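Gripper notebook, 11th March

Carrying on from the linkage rebuild. The new crossbar is on, the pivots no longer squeak, and I have run out of excuses for avoiding cloth. Blocks and mugs went fine in October and flattered all of us. Cloth does not flatter anyone.

Worked on the bed again. It has give, it has wrinkles, and it costs nothing to book.
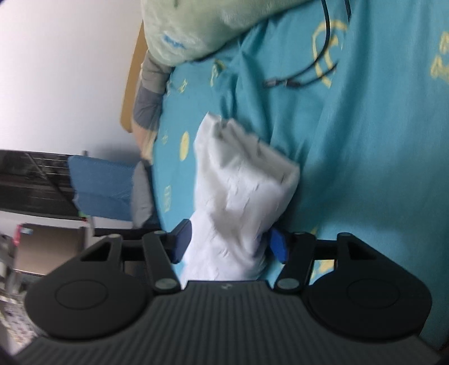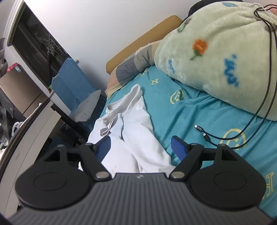

Pads first. The blue ones stay. I cast a softer set from the Bristness compound and they held on beautifully, to the cloth, to each other and to my sleeve. Letting go is half the job of a gripper, so they are back in the tin. If somebody wants them for jar lids, help yourself.

Closing on a ridge of fabric is easy. Closing on the flat part is where it all goes wrong: one pad lands on the cloth, the other lands on the sheet, and then you pick up both or neither. I tried coming in steeper. I tried coming in with the fingers nearly shut and letting them push up a fold. The second is better, though it looks like somebody trying to pinch a tablecloth without the host noticing.

Spring notes, so I stop remeasuring this. The return spring from the Cokel assortment is too stiff. You get a decent grip at the end of the travel and a sore thumb well before that. Swapped down to the next one in the bag, same length, thinner wire. Much nicer to squeeze, slower to open. Did 5 sets with each and wrote the results on the back of a delivery note, which I have since thrown out with the box. What I remember is that the thin one won and I was annoyed, having bought a whole bag of the other.

Play in the pivots: still some, mostly on the right. With the trigger held, I can wiggle the right finger by hand and the left one hardly moves. Could be the pin, could be the hole. I reamed that hole late in the evening with the wrong reamer, so I have a theory.

Squaring up before each set helps more than I would like. Fingers closed, look straight down at where the pads meet, shim if they don't. I had been skipping this on the grounds that I built the thing and would know.

Sanding: 600 grit wet on the pad backs before gluing. The coarser paper left a step you can feel with a nail, and the glue found it.

Villanueva mount: fits after filing. The drawing says M3 clearance and the drawing is an optimist. I have penciled the real size on the printed copy in the drawer. Please don't tidy that copy away, the file on the shared drive is still the old one.

Labels. I want every run marked with what sort of grab it was, and I want to do it the same day. Last time I left it for a week and ended up with 11 runs called "fold" and no idea what I had meant by fold. New words: ridge, corner, flat, mess. Mess is allowed to be the biggest group.

Ulla (the arm, for anyone new reading this) stays unplugged until the right pivot is sorted. No point teaching it my wobble. It has plenty of its own.

To do:
Drill out the right pivot and sleeve it.
Order the thin springs, 5 of them, and give the stiff ones to the bike shelf.
Try the flat grab on a towel with some weight to it.
Fix the drawing.
Find the correct reamer. It was last seen in the drawer with the tape, under the other tape.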